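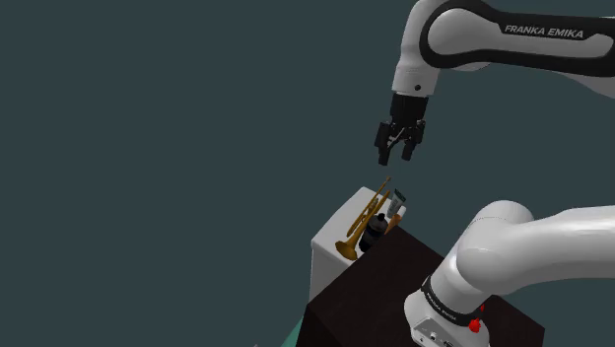
FRANKA EMIKA arm, gripper down.

My manga shelf finally got sorted over the January break, so I'm passing on what worked for me. I own 649 volumes (yes, I checked, it was for the insurance) and 29 of them had brown spots on the top edge before I did anything sensible about it.

First, get them off the outside wall! Mine sat against one for years and the paper drank up every bit of damp. I pulled the bookcase out a hand's width and the musty smell went away in a couple of weeks.

For yellowed edges I use very fine sandpaper, the 200 stuff is too rough — I wrecked a nice box set volume that way. Clamp the book shut between two boards, go lightly in one direction, then brush off the dust with a soft paintbrush.
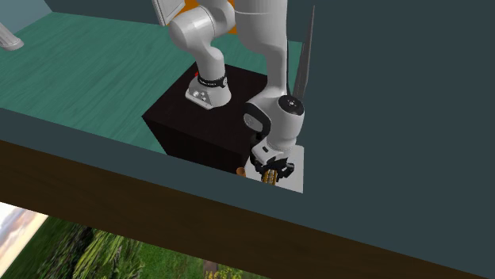 Sticker goo on the cover is easier. Warm it with a hair dryer on low, peel slowly, and dab what's left with a bit of lighter fluid on a cotton pad. Try it on the back flap first, some matte jackets go shiny. I had that happen with my Gorura volumes and I'm still mad about it.

Clear covers are worth it if you reread a lot. I buy the Malitz ones in packs of 200 and fold the flaps in loosely, so the spine can still open. Tight ones bend the boards.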